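Zur Geschichte der Gemeindebibliothek Disdale

26. November 2018

Die Gemeindebibliothek Disdale wurde 1858 als Lesegesellschaft gegründet. Das älteste erhaltene Ausleihbuch verzeichnet 161 Mitglieder, darunter auffallend viele Handwerker.
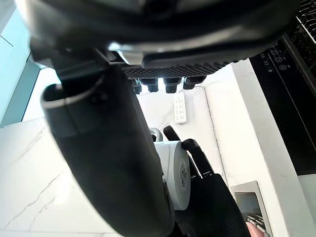 Im August durfte ich die Bestände erstmals vollständig einsehen. Frau Marion Niven gewährte mir freundlicherweise Zugang zu den fünf Protokollbänden, deren Schrift stellenweise stark verblasst ist. Der Schriftwechsel mit dem Verlag Gill liegt gesondert und ist bislang nicht verzeichnet.
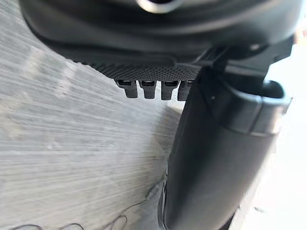
Können die Protokollbände eingesehen werden?

Eine Einsichtnahme ist nach schriftlicher Anmeldung im Lesesaal möglich. Abschriften der ersten beiden Bände liegen dort aus.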